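Home | Notebooks | Bench log | Supplies | People | Search

Workshop notebook – Onora room, May

White board, black table

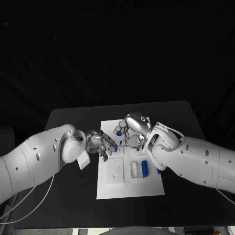
White board flat on the black table, small blue cylindrical piece held over the upper left, second blue piece just beside it.

Started at 9:15. The job for the morning was the board table: what stays on it, what goes back on the shelf, and how we want the board laid for the rest of the month. Nuria had the table before me and left a note asking that the board stay flat and square to the front edge. I kept it that way. It was propped up against a box in April and slid down twice, and the second time it took a chip out of the corner of the old one.

The board in use now is the plain white one from the Cestdale order. No lines, no grid. The gridded one is behind the cabinet, wrapped, and Caradog wants it kept for layout work only. Please don't write on it with anything except the water-based pens. There is still a gray shadow of somebody's shopping list across the lower half from the time it was used in the kitchen.

Black tabletop: wiped with a damp cloth, then dry. It shows every fingerprint and every bit of eraser dust. I used to complain about it, but small pale things are much easier to find on it than on the birch bench. Dark things are another matter. Lost a black grommet this morning and found it at lunch by running my hand over the surface.

Board cleaning. Tried three things on the practice board, same marks on each strip, left 60 minutes before wiping:

Dry felt eraser – fine on fresh marks, leaves a haze after an hour.
Damp microfiber – took everything except the red.
Pleltum cleaner, two sprays – took the red as well, but the strip felt slightly tacky afterward and needed a second wipe with plain water.

So damp cloth first, Pleltum only for red or for anything left overnight. Olaia says the tackiness goes away if you thin the cleaner by half. Haven't tried it. The bottle is 800 ml and we have one full and one nearly empty, so no need to order until next month.

Small parts. We had 31 blue pieces on the list when the bin was set up and I got 29 this morning. One was under the shelf liner. That leaves one missing, unless Abilio has it in his tray with the sample fittings. Asked him, he will look. I'd rather not buy another pack for the sake of one piece, as they come in bags of 1,000 and we still have nowhere to put the last bag.

Bin label redone. The old one said "blue, misc." and people read that as permission to drop anything blue in there. I took out two pen caps, a push pin and half a clothespin. New label says what goes in and has the count on it in pencil. If you take pieces out for the afternoon, write your initials on the slip and cross them off when they go back.

Notes on putting pieces down on the board:

The surface is slick and round pieces roll if you let go of them on their side. Stand them on end where they will stand. Start at the top edge and work toward yourself, so your sleeve isn't dragging over what you've already placed. I did it the other way around for the first row and had to do that row again. A strip of low-tack tape across the near edge of the board stops anything rolling off into your lap – there is a roll in the top drawer, please don't use the brown packing tape, it lifts the finish.

Two pieces placed close together are hard to get hold of again. A finger's width between them is about the least that works. Caradog wants them closer for his layout. We agreed to try it his way for one row and see how much gets knocked over.

Light. The overhead tube nearest the door has a flicker again. It bothers me more on the white board than it does anywhere else in the room. Crescencio has a spare tube in the stockroom and will change it when he brings the ladder back.

1:40 p.m. Abilio looked in his tray. He had the missing piece, plus a second one that was never on our list, so the bin is now one over. Changed the pencil count to 32. If someone from Bermúdez comes asking for a blue piece, it's probably theirs.

2:30 p.m. Did Caradog's close row. Knocked over four on the way in and two on the way out. He thinks a template with holes would sort it, and he has an offcut of thin foam that might do. I'm doubtful about foam on that surface but will hold the knife for him.

Left to do:

Thin some Pleltum by half and repeat the red strip.
Cut foam template, one row only to start.
Move the gridded board somewhere it can't be leaned on.
Return the two good microfiber cloths to the kitchen, Olaia wants them back.
Ask Nuria if she still needs the corner of the table for her drying rack.

Back to top | Bench log index | Questions about this page: ask at the Onora room desk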